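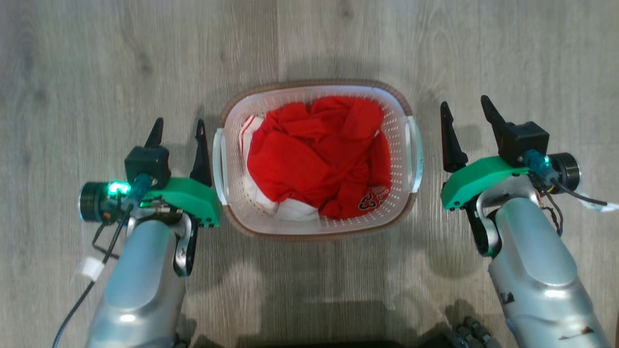
White basket with a brown rim, red and white clothes inside.

Game Economy Basics, Handout 4: Crafting Chains and Timers
August 6, 2019

Okay, so last time I promised we'd get into farm-game crafting, and I've been looking forward to it all week! Our practice game is still Marikar. If you haven't gotten past the orchard yet, ask Kasun Weerasinghe for the class save file, which starts you at level 11 with every workshop open.

Three words I'll keep using. A raw good comes straight out of a building on a timer. A part is made from raw goods. A finished item is what a customer in the village wants (and pays coins for).

Our running case is the Lantern:
Beeswax: Hive, 3 min.
Candle = Beeswax x2 | 4 min.
Glass Pane = Sand x3 | 6 min.
Lantern = Candle x1, Glass Pane x2 | 5 min.

Say you have one of each building, and the Sand is already in the barn. How long until the first Lantern? Most people add up every number they see and get way too much. The Hive line takes 3 + 3 + 4 = 10 minutes. The two panes take 12, and they run at the same time as the Hive, so you wait for the panes and then add 5. Seventeen minutes! The glass is your bottleneck, and a second Hive won't help you one bit.

Now suppose you have 1000 coins and a second Glassworks costs 533. Both panes finish at minute 6, the candle is ready at minute 10, and the Lantern pops out at 15. Only two minutes saved (I was a little disappointed the first time I worked it out), but look at what happens over a long run of Lanterns. Emiliano Vergara tried it in his own barn last December and ended up with so many candles he had to sell them off cheap.

For next time: draw the chain for the Picnic Hamper, circle the slowest branch, and tell me which building you'd buy second. Pencil is fine. Bring your barn totals too, even if they're embarrassing. Mine is stuck at 2742 Sand.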